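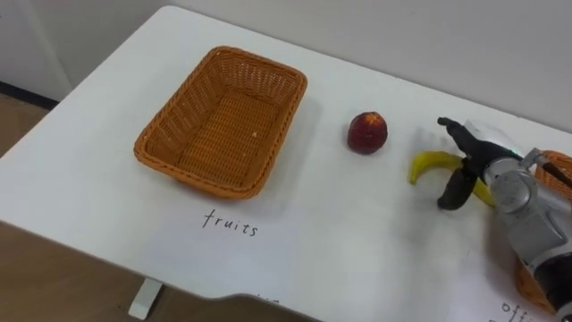

The Fruit Table at Oterdale: A Gallery

One picture, a great many opinions. If you came for a proper gallery with a slideshow and a little arrow to click, I'm sorry to report that the fruit table has exactly one portrait on this page, and it's at the top. The captions have been arranged underneath according to what I felt like talking about. Scroll at your own pace.

The table lives on the second floor of the Losico building in Oterdale, in a room that was called the annex until April and has been called the fruit room ever since. The official name is still on the floor plan. Ask anyone for directions to it and they'll look at you as if you'd asked for the ballroom.

The basket

Woven, orange-tan, rectangular, with a rolled rim and sides that flare a little on the way up. Empty, apart from a tiny pale speck at the bottom that I refuse to investigate.

I've become fond of this basket. It replaced a glass bowl that made every banana look like a museum piece and every museum piece look like somebody's lunch. Before the bowl we had a cardboard tray, and before the tray we had a windowsill, and I would rather not discuss the windowsill. The plums were on it over a long weekend.

Wicker has its critics. Crumbs get into the weave, and so does anything soft that has been left a day past its best. A dry brush gets most of it out. A damp cloth gets the rest, and then you have to leave the thing upside down for an afternoon, during which people put apples on top of it.

The label

The word "fruits," in black ink, by hand, straight onto the tabletop.

There are two schools of thought about this. The first says that a label belongs on a tag, or a card, or one of those little wooden stakes they sell for herb gardens. The second school owned a pen. I was in the first school for most of the summer and have since let my membership lapse, because the word does its job and has never once fallen off.

The plural has been debated at greater length than I'd like. "Fruit" would have covered it, said one camp, and they're right, and they can have their own table. I've come around to the s. It has a welcoming quality, like a shop sign in a small town where the owner did the lettering before breakfast. It also sets expectations. One lonely lemon under a sign that says "fruits" looks like an accusation, and somebody usually goes to the store.

The spelling is otherwise correct. I mention it because the drawer downstairs says "batterys."

The peach

Red, deeply so, with darker blushes and small yellowish patches up near where the stem would be. A handsome item, and sitting out on the table all by itself.

Peaches are the divas of the fruit room. They arrive hard as doorknobs, they spend days ignoring you, and then there is a window of perhaps one lunch break in which they are perfect. Miss it and you have jam without the effort or the toast. My advice, for what it's worth, is to keep them in a single layer, stem side down, and away from the bananas. I've been giving this advice for a long time and I have seen what becomes of it.

To tell if one is ready, press gently near the stem with the flat of your thumb. Gently! The Oterdale method, in which each person on the floor gives the peach a firm squeeze and puts it back, is how you get a peach with more dents than a rental car.

The banana

Yellow, curved, with a darker tip on the left end, over toward the right of the table and partly between two gripper fingers. A bright one, too. I've eaten far worse and called it lunch.

Bananas are the backbone of this operation. They need no knife, no sink and no plate, and they come in their own packaging, which then lies around on desks for two days. We go through more of them than everything else put together. I once kept a tally for the sake of the ordering form and stopped at 200, when it became clear that I was the only person reading it and that I was a fair share of the 200.

They bruise in a basket if they go in first and the heavier things go in on top. So: round fruit at the bottom, bananas last, curve side up, like a lid. I wrote that on a card and taped it to the wall. The card was gone by the end of the week and the tape is still there, out of view, holding up nothing.

The table itself

White, matte, slightly rounded at the edges, with a notch in the front.

The notch deserves a caption and isn't getting much of one. I have heard it's for cables. I have heard it's for sitting closer, like a guest at a very small banquet. What it's good for in practice is dropping grapes through. They hit the wood floor and keep going, and they have a preference for the baseboard at the far wall.

A white top was a bold choice for a room that deals in berries. We had 13 days of pomegranate last winter and I can still tell you the name of the cleaning spray (Killa, the one in the tall bottle, and no, it didn't). After that the pomegranates were asked to stay in the kitchen. Cherries are on probation.

In the white table's favor, you can see what you're doing on it. A stray seed shows up at once, and so does a sticky ring. Wipe it down with plain warm water, dry it with something that isn't your sleeve, and go around the lettering unless you want to be the one who has to write it again. Your handwriting may not be as good. Mine isn't.

The wall

Off-white and plain. I wanted a poster. I was outvoted on the grounds that the fruit is decoration enough, a point of view I find easier to accept in strawberry season.

House notes for visitors

A few people have written since the last gallery to ask how we run things, so I'll set it down once and then go back to being unhelpful.

Fruit comes from the Mwaipopo stall at the Oterdale market, early, before the good boxes go. We buy for two or three days at a time. An ambitious week ends in smoothies, and the blender is loud.

Whatever is on the table belongs in the basket unless you're eating it. Half-eaten does not belong in the basket. I shouldn't have to type that sentence, and I've now typed it on this page, on the wall card (see above, rest in peace) and in an email.

Vegetables may not use the basket. A tomato turned up once with a note attached making the botanical argument. It was a good note. The tomato went in a sandwich.

If the basket is empty and you were the last one there, the money jar is in the drawer that says "batterys."

On the matter of numbers

The last page of this sort got nearly 1,000 visits, a figure that astonished me until I learned that most of them were people looking for a greengrocer with a similar name. If you're one of those people, welcome. We're not open and we don't deliver, but do stay and look at the peach.

Next up, if the weather holds, is pears. I have views on pears.

Posted October 4, 2019, from the fruit room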